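Workshop Tips: House Rules for a Robot Arm That Handles Glass

If your home workshop or club bench has picked up a small robot arm, you're in for so much fun! I've been running one with glassware on and off since June, and the rules below are the ones I'd tape to the wall before anything else. Most of them cost nothing (a few cost a cork ring).

Cover the table first

Put down a plain black cloth, bigger than you think you need. Clear glass on a pale table is hard for people to spot and harder for a camera, and on black every rim lights up. Smooth it out, then clip or tape the edges so it can't creep. Lint shows up like stars, so go over it with a sticky roller.

Give every piece a home

Round bottoms go in cork rings. Long tubes go in a rack with holes that fit them. Funnels and adapters can lie on the cloth, but leave open space between pieces, wide enough for the gripper with its fingers spread.

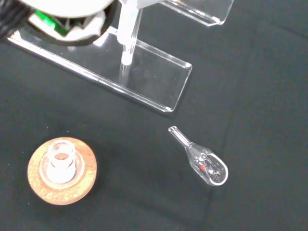

I like to set the slow speed before the first lift of the day and leave it there until the whole routine has gone through cleanly. Our arm runs at 50 percent at most when there's glass on the table, and I've never once wished it were faster. Start with grip force low, too, and bring it up a little at a time using a piece you don't mind losing. Thin tubing cracks long before it slips!

Write down the things that work. Bakari Owino, my bench partner, started our notebook with 4 columns (piece, grip height, force, speed) and it's the best tool we own. New glass gets a new line, even if it looks just like the old glass.

Keep people and arms apart

Hands stay off the cloth while the arm has power to its motors. Paused doesn't count as off. Safety glasses go on everyone in the room, visitors included, and the stop button sits where you can slap it without leaning over the table.

Cables get the same respect. Route them behind the arm, then move it by hand through its full reach with the power off and watch for anything that pulls tight. 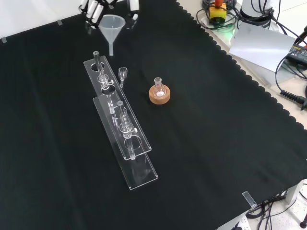
Before you switch off

Park the arm clear of the glass. Some arms go limp when the power drops, so learn what yours does before there's a flask under it. Put the glass away, check each piece for chips against a bright lamp, and shake the cloth outdoors. Wear gloves for that part.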